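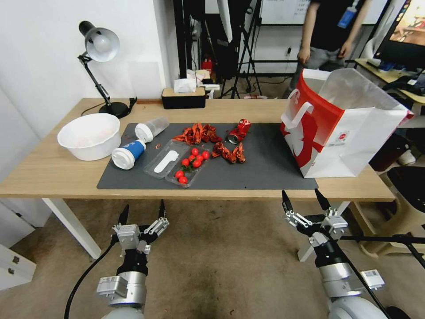
Section 6. Setting Up and Running the Table Clearing Task

6.1 Purpose of This Section

This section tells the operator how to prepare the Risa two-arm unit for the Table Clearing Task after the base installation in Section 5 has been completed and signed off. It covers the work surface, the placement of items, the bag, the starting position of the arms, and the first run under supervision. It applies to units supplied by Utness with the Salminen parallel gripper set and the Wultine control software.

Operators who have not completed the safety instruction in Section 2 must not carry out the steps below.

6.2 What the Task Does

In the Table Clearing Task, the unit takes the remains of a meal from a table and places them in an open bag. One arm may be assigned to hold the bag by its upper edge while the other picks up items. Suitable items include disposable cups with lids, food containers, drink cans, plastic cutlery, and shells or other solid food remains large enough for the fingertips to close on.

The task doesn't include wiping, washing, or the removal of liquids. Bowls, lamps, tissue boxes, and other items that are to stay on the table must be marked as fixed items in the software (see 6.6).

6.3 Before You Begin

Confirm that each of the following is in order:

The unit has been powered down and restarted since it was last moved.
Both grippers have passed the open and close check in Section 4.
The emergency stop is within reach of the supervisor at all times.
The head camera lens is clean and the lens cap has been removed.
The floor area in front of the table is clear of loose cable.

CAUTION: Do not place hands or arms over the table while the status light is green. Persons who need to be in the room should stand behind the far side of the table or farther away, and should not reach toward the bag.

6.4 Preparing the Table

1. Place the table in front of the unit with its long side facing the arms. The table must not rock. If it does, adjust the feet before going on.

2. Lay a plain, dark mat on the table top and smooth it flat. A mat without a pattern gives the camera a clear background and keeps light items from sliding.

3. Set the lower edge of the mat parallel to the front of the table. Allow a gap of 50 mm between the mat and the front edge of the table.

4. Switch on the room lighting. Avoid direct sunlight on the mat. If a desk lamp is used, direct it away from the camera and keep its cord at the back of the table.

5. Move items that are not part of the task off the mat. They may remain on the bare part of the table if they do not stand between an arm and the bag.

NOTE: Clear plastic containers and lids are harder for the camera to find than colored ones. When the unit is used with clear containers, select "Low Contrast" in the Wultine lighting menu before calibration.

6.5 Placing the Items and the Bag

1. Put the items to be cleared on the mat. They do not need to be in rows. Cups may stand or lie on their sides, and cans may be crushed.

2. Check that all liquid has been poured out of cups and cans. Liquid that enters a gripper is not covered by the warranty.

3. Leave food containers open, with the lids removed. Loose contents may stay in the container, but small round food such as cherry tomatoes may roll out when the container is lifted. For a first run, the use of a container with loose contents is not advised.

4. Food remains in heaps may be left as they are. The unit takes from the top of the heap and returns to it until the camera no longer finds anything large enough to hold. Fragments smaller than 6 mm are ignored.

5. Open the bag fully and stand it at the right end of the mat. A paper bag with stiff sides gives the best results. Thin plastic bags will not stay open and should be used only with the wire frame sold separately.

6. Turn the bag so that the right gripper can reach the upper edge without pressing on the handle. Rope handles should hang to the outside.
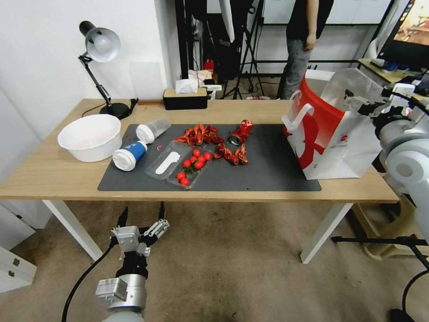 7. With the software in Hold mode, guide the right arm by hand until the fingertips are on either side of the upper edge, then press Close. The grip should be firm enough to keep the bag open and light enough to leave the paper untorn. Adjust the force in single steps.

8. Leave the left gripper open and clear of the table. The software will ask for confirmation that it is free before the run can start.

CAUTION: Crayfish, crab, and similar shells have sharp edges and can cut the soft fingertip covers. Fit the hard fingertips (supplied in the gripper case) whenever shells are among the items. Inspect the fingertips after each run and replace any that show a cut.

NOTE: If the bag is not held by an arm, choose "Free-Standing Bag" in the task menu. In this mode both arms may pick up items, and the speed near the bag is reduced.

6.6 Calibration and Marking of Fixed Items

1. From the main screen, open Tasks, then Table Clearing, then New Table.

2. Select Scan. The unit takes several views of the table. Do not move the table, the mat, or any item until the scan is complete.

3. When the scan is complete, the items found are shown with an outline. Touch each item that must remain on the table and select Fixed. The outline changes from blue to gray.

4. If an item has been missed, select Add and draw around it on the screen. If two items have been joined under one outline, select Split.

5. Touch the opening of the bag on the screen and select Target.

6. Save the table under a name of up to 20 characters. A saved table may be used again as long as neither the table nor the unit has been moved.

6.7 First Run Under Supervision

The first run at any new site must be carried out at Slow speed with two trained persons present, one at the screen and one at the emergency stop.

1. Set the speed to Slow.

2. Announce the start aloud and press Run. The status light turns green.

3. Observe the first pick. The gripper should come down over the item, close, lift, and travel to the bag without touching other items.

4. If the gripper closes beside an item or presses it into the mat, press Pause and repeat the scan in 6.6.

5. When the run has ended, wait for the status light to turn white. Only then may the bag be released. Support the bag from below with one hand before pressing Open.

6. Record the run in the site log, including the number of items left on the mat and any message shown on the screen.

The speed may be raised to Normal after the supervisor has approved the site log.

6.8 Common Messages

Message 50: Target not found. The opening of the bag is hidden or has closed. Open the bag, check the grip on its edge, and select Retry.

Message 51: Item too thin. The item lies flat and the fingertips can't close on it. Remove spoons, lids, and similar items by hand, or raise them on the edge of a container.

Message 54: Grip lost. An item was dropped between the mat and the bag. Press Pause, wait for the white light, and put the item back on the mat.

Message 559: Arm path blocked. A fixed item stands between the arm and the target. Move the item toward the back of the table and repeat the scan. If the message returns with the path clear, stop using the unit and contact Utness Customer Support.

6.9 Care After Use

Switch the unit to Rest before cleaning. Wipe the fingertips and the outside of the grippers with a damp cloth and mild soap. Do not spray any liquid on the arms. Wash the mat separately and let it dry flat. Food remains must not be left on the mat or on the floor beneath the table overnight.

Check the gripper cables for wear where they bend near the wrist. A cable with a cracked cover must be replaced by a service technician.

6.10 Document Information

Section 6 was prepared by Sille Þorgeirsson, Technical Documentation, and approved by Paavo Kokkonen, Product Safety. Issued January 27, 2021. It replaces all earlier versions of the Table Clearing instructions. The next scheduled revision is in March and will add instructions for the rolling table base.

Continue to Section 7, Sorting Into Two Bags.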